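Werkstattbuch > Waschplatz > August

August, vormittags – Waschplatz, Frontlader, Reihe Boltitberg

Heute bin ich endlich dazu gekommen, den Waschplatz wieder einmal in Ruhe durchzugehen, und weil ich mir beim letzten Mal viel zu wenig notiert hatte, schreibe ich diesmal lieber etwas mehr. Für die Reihe Boltitberg wollen wir ja wissen, wie sich Kinderkleidung aus Jeansstoff im Alltag wäscht, also mit Aufnähern, Nähten und allem, was man an so einem Stück eben liebt und was in der Maschine Ärger macht. Begonnen habe ich um halb neun, mit einem Kaffee und dem festen Vorsatz, erst die Maschine anzuschauen und dann die Wäsche.

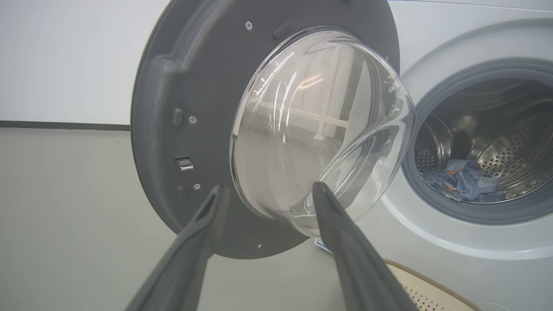
Türen von Frontladern werden beim Putzen gern vergessen, ich nehme mich da gar nicht aus. Man wischt einmal über das Glas und ist zufrieden, und dabei sitzen die Flusen ganz woanders. Ich gehe inzwischen mit einem weichen Pinsel rund um den dunkelgrauen Rahmen, zuerst in die flache Aussparung oben über dem Glas, dann um den verchromten Schließhaken und in den schmalen Schlitz darüber. Die vier Schrauben lasse ich in Frieden, die brauchen nur einen Blick. Fürs Glas reicht ein Tuch mit lauwarmem Wasser und einem Spritzer Kusuma, aber bitte wirklich nur ein Spritzer, sonst wischt man hinterher doppelt so lange!

Danach die Manschette. Da bin ich pingelig: Falte aufziehen, mit dem Finger einmal ganz herum, unten besonders gründlich. Im Juli hatte ich dort 2 Haarnadeln und ein Stück Kreide gefunden, seither glaube ich keiner Hosentasche mehr.

Zum Korb noch ein Wort, weil wir das schon einmal besprochen hatten: Ich stelle ihn gern direkt vor die Öffnung, so nah es geht. Kleine Sachen rutschen einem beim Herausnehmen doch aus der Hand, und dann landen sie wenigstens richtig.
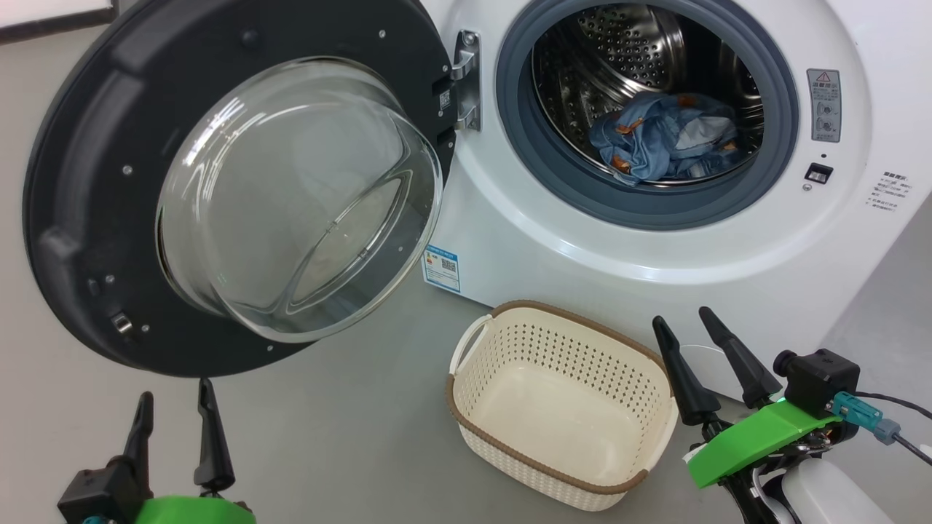

Jeansstück unten in der Trommel, Korb steht leer davor.

Zum Programm: 37 Minuten bei niedriger Temperatur, Kleidung auf links, Knöpfe zu, Taschen leer. Das Furkureck-Pulver habe ich wieder weggestellt, bei hellem Denim nehme ich lieber das flüssige von Bavham – das spült sich nach meinem Gefühl leichter aus den dicken Nähten. Beim Herausnehmen fasse ich das Stück immer mit beiden Händen und ziehe es langsam über den unteren Rand, damit nichts am Haken hängen bleibt.

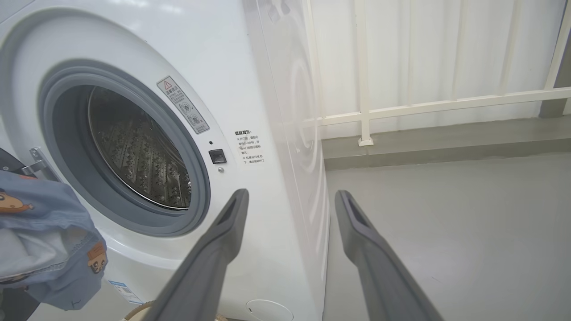

Für die Aufnäher gilt dasselbe wie für die Nähte, nur mit noch mehr Geduld. Nach dem Waschen flach ausstreichen, die Kanten mit dem Daumen andrücken, keinesfalls heiß drüberbügeln. Im Probenheft stehen jetzt 17 Durchgänge, und die gestickten Sachen halten sich bisher besser als die bedruckten, was mich ehrlich freut, ich hatte es andersherum erwartet. Wer den nächsten Durchgang macht, trägt bitte auch die Wasserhärte ein, die fehlt bei 8 Einträgen (bei einigen davon war ich es selbst, ich gestehe).

Offen: neuer Pinsel, der alte haart. Tür nach dem Waschen offen lassen, den Zettel dazu hänge ich nach der Mittagspause auf.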